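我先把话说在前头，这一页写得有点长，因为来问这款羊毛毡鞋垫的朋友，十个里有八个问的是同样的事，我干脆一次写清楚，以后直接把链接丢过去，省得我半夜还在回消息（我真的会半夜回，改不掉）。

Fusska 羊毛毡鞋垫，我自己穿到第三个冬天了。最早不是想拿来卖的，是我脚怕冷，怕到什么程度呢，十月就开始穿两双袜子，鞋要买大一码，走路啪嗒啪嗒的。后来在 Driltham 的样品堆里翻到一块边角料，厚厚的灰色毛毡，摸起来硬邦邦，我拿剪刀照着旧鞋垫剪了一双塞进靴子里，穿了一个下午就舍不得拿出来了！所以这款东西的起点就是那块边角料，没有什么品牌故事，请不要再问我品牌故事。

先说材料。毡子用的是整块压制的羊毛毡，上下没有另外贴布，也没有铝箔层。很多人会问，没有铝箔怎么保暖？我的经验是，铝箔那种鞋垫刚踩进去确实觉得暖，可是脚一出汗就开始闷，闷完就凉，凉了比不垫还难受。羊毛会把潮气吸走一部分，脚底是干爽的，人就不觉得冷。当然我也不敢打包票每个人都一样，有的人天生手脚冰凉，垫什么都差一口气，这种我会劝你先换一双宽松点的鞋，鞋挤脚的话血都过不来，鞋垫再好也白搭。
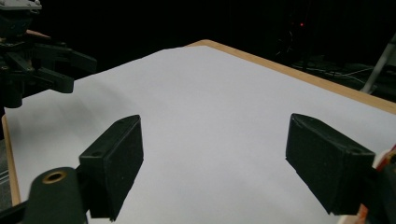 厚度有两种，薄的适合皮鞋、小白鞋，厚的适合雪地靴和雨靴。我收到最多的退换都是因为厚度选错了，大家看到“厚”字就觉得划算，结果塞进皮鞋里脚背顶得生疼。请你先做一件事：把你那双鞋原来的鞋垫抽出来看看，能抽出来的，可以考虑厚款，抽不出来、是粘死的，老老实实选薄款。这个办法是 Marisol Varela 教我的，她修鞋修了大半辈子，我照着这个办法跟客人讲，换货的少了一大半。

尺码这一块，我们不分左右码单卖，都是成双的，每一双上面压了浅浅的裁剪线。拿到以后先别急着剪！把旧鞋垫叠上去，脚跟对齐，用圆珠笔轻轻描一圈，描完往外留一点点再下剪刀。剪大了可以再修，剪小了神仙也救不回来。剪刀要用快的，厨房剪骨头那把其实挺好用，小学生手工剪就算了，毡子厚，剪出来一圈毛茬，像狗啃的。

剪完边上会有一点浮毛，头两天穿深色袜子的话会沾一些在袜底，用粘毛滚筒滚一下就好。有位客人写了好长一段差评说掉毛，我后来跟她聊，才知道她是用美工刀来回锯开的……那真的会掉。我把剪法画了张小纸条，现在每一单都塞一张进去，字是我自己写的，不好看，将就着认。

再说清洗，这是问得最多的，也是最容易出事的。羊毛毡不能进洗衣机，不能用热水，不能放暖气片上烤，这三样随便犯一样，它就给你缩成童鞋的尺寸。我自己的做法很懒：每天晚上脱了鞋就把鞋垫抽出来，竖着靠在鞋帮外面晾一夜，第二天早上拍两下再放回去。平常真的用不着洗。要是踩了水，或者实在有味道了，用凉水加一点点洗羊毛衫的洗衣液，平放在盆底按压几下，不要搓，不要拧，拿旧毛巾上下夹住把水吸走，然后平铺在阴凉通风的地方，等它慢慢干。厚款干得慢，急着穿的朋友最好备两双轮着来。我不是为了多卖你一双才这么说（好吧，有一点点），毛毡有一天时间歇着，回弹会好很多，能多穿不少日子。

能穿多久？看你怎么走路。我体重不轻，一天到晚在仓库里站着，厚款一双大概能撑过一整个冬天，前脚掌那里会慢慢踩薄，到开春的时候对着光看能看出来。坐办公室的朋友穿两个冬天的大有人在。踩薄了也别扔，剪成小块垫在椅子脚下面，拖椅子就没有声音了，楼下邻居会感谢你。我家里那几把椅子全穿着退役的鞋垫。 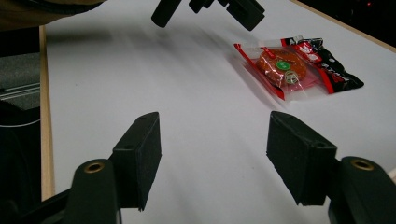
有人拿我们家的跟 Zavala 那款比，问我到底差在哪里。我两款都买过，都穿过，就老实讲：他们家的毡子更软，刚上脚更舒服，颜色也好看；我们家的刚开始偏硬，要踩个把礼拜才会顺着脚型服帖下去。你要是只想在家里拖鞋里垫一垫，买他们的没有问题。你要是每天走很多路，或者在外面站着干活，我还是推荐我们的，硬有硬的好处，不容易塌。我讲这个话，Aníbal Henriques 每次都要骂我，说哪有做生意的劝人去买别家的东西。可是买错了你也不会高兴，退来退去运费还不是我们俩各出一半。

气味也提一句。刚拆开包装会有一股羊毛味，有点像下过雨的羊圈，我自己挺喜欢，我妹妹受不了。放在通风的地方一两天就散得差不多了。千万不要喷香水去盖，我试过一次，混在一起那个味道，我到现在想起来还要皱眉头。对羊毛过敏的朋友请不要买，垫着袜子也不要冒险，可以看看隔壁页面那款棉绒的，名字叫 Rester，保暖差一些，但是可以机洗，给小朋友用也方便。

还有一个冷门用法，是 Yareli Escobedo 写信告诉我的。她把薄款剪小了垫在冰鞋里，说脚底板终于不冻麻了。我自己不滑冰，没有办法验证，写在这里给同好参考，冰鞋本来就紧，请你一定用薄款，剪的时候宁可往里收。也有人拿来垫登山靴，这个我倒是试过，上山很好，下山的时候脚会往前滑一点，鞋带要绑紧。

价格和发货说一下。薄款和厚款同价，一双装和两双装都有，两双装便宜一些。入秋以后到一月是最忙的时候，下午四点以前付款的当天打包，四点以后的就等下一个白天，我一个人加一个帮手，实在快不起来。去年冬天我们总共寄出去 1755 双，我到现在看到胶带还手酸。今年备货多了，手上有 2511 双，按理说不会再断码，不过大码男款年年都走得最快，脚大的朋友请早一点下手。

货号也解释一下，老有人拍错。货号末尾是 9 的是薄款，末尾是 18 的是厚款，跟毫米厘米都没有关系，就是当初登记的时候随手排的号，后来印了一大箱标签，舍不得扔，就一直用到今天。你下单前看一眼末尾，拍错了赶紧留言，没出库的我都能改。

退换的规矩很简单：没有剪过、没有穿过的，收到以后一个月内都能退能换，包装拆了没有关系。剪过的就不能退了，这个请大家体谅，剪成你家鞋型的鞋垫，我实在找不到第二个脚一模一样的人。如果是毡子本身有问题，比方说厚薄不匀、起层、有硬块，那剪过也给换，拍个照片发过来就行，不用寄回来。

最后放几条我得到允许可以贴出来的留言，有夸的有不夸的，我都没改字。

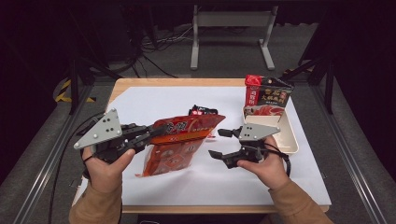

Hermenegildo Maldonado：厚款穿了一个冬天，在冷库上班，以前中午就得回更衣室换袜子，现在能撑到下班。缺点是真的硬，头几天走路觉得脚底踩了块板子，差点想退，幸好没退。建议老板把裁剪线压深一点，我老花眼，描的时候找了半天。

裁剪线这个意见我收到了，下一批已经跟厂里讲过要压深一些，手上这批还是浅的，眼神不好的朋友可以拿粉笔在上面横着擦一下，线就出来了。

Jaqueline Cortés 的留言短得多，她只问能不能给单独一只，因为她家的狗叼走了左脚那只，埋在院子里找不到了。可以的！左右单只平常不上架，你写信给我，告诉我哪只脚、什么尺码、薄还是厚，我从有瑕疵的那堆里给你配，只收邮费。瑕疵一般就是颜色深浅不太一样，塞进鞋里没有人看得见。

要问别的就在下面留言，或者直接写信。问尺码的时候请顺便说一下是什么鞋，光说脚长我也猜不准。

联系我们：请使用站内信箱 | 版权所有 © Fusska 保留一切权利 | 返回顶部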